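# Folding Day, Before the Sweaters Go Up

Every year there comes a morning when I decide the winter knits have to be dealt with, and it is never the morning I planned. I meant to do it in March, when the heavy things came off the hooks, and then the spring got away from me, and the sweaters spent the whole summer in a heap at the bottom of the wardrobe with a beach towel on top. So on Tue 8 September I made a pot of tea, pulled the sheet tight over the bed, and started at the top of the heap.

I share these galleries mostly for my sister-in-law and for the handful of you who write in about storage (hello, and thank you for the long letters!). There is only one picture this time, as I was more interested in getting done, but I have put a few lines down for each of the pieces and the bits and pieces that go with them, in the order I got to them.

**The pink cable knit.** Soft as a kitten, and the one I reach for first when the heating hasn't come on yet. Cables hold their shape much better if you lay the whole thing out flat and smooth it from the middle toward the sides before you make a single fold. I used to fold it in the air, against my chest, the way my mother did, and it always came out with one sleeve bunched up in the neck.
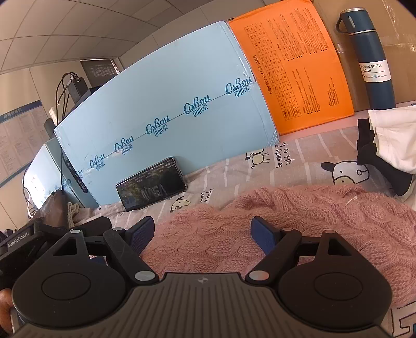 Sleeves go in first, straight across the back, and then the hem comes up in two easy turns. Please don't press down hard on it -- a fluffy yarn likes to keep some air in it, and if you flatten it into a parcel you will be steaming it back to life in November. I leave mine a little plump and put it at the very top of the pile, where nothing will sit on it.

**The boxes.** I am a terrible saver of cardboard. Anything that comes into the house with four good corners gets a second life, and even the creased ones are welcome so long as the bottom holds. Light blue, orange, plain brown, I don't mind what they used to carry. A long one is lovely for scarves laid end to end, and a small one will take gloves and the odd single sock that is still waiting for its partner.

**The sheet.** An old one, a pale pinkish beige with a pattern to it, and my favorite surface for sorting. It shows up every stray bit of fluff from a darker sweater, and when I'm finished I can gather up the corners and shake the whole lot out of the window.

**The drink.** A long morning of folding is thirsty work. The tea was gone before I had got anywhere, so after that it was the vacuum bottle, with its lid screwed on tight. I lost a good oatmeal cardigan to an open mug once, and I have never quite forgiven myself.

**The labels.** Leire Cifuentes, who taught the mending evenings I went to, had us write what was inside on a slip of paper and tuck it under the lid, with the month we put it away. I still do it her way. My handwriting has got worse, but I can generally tell "wool" from "wood," and there's no wood in there.

The cardigans are next, and they have buttons, so I'm going to need another pot of tea before I begin.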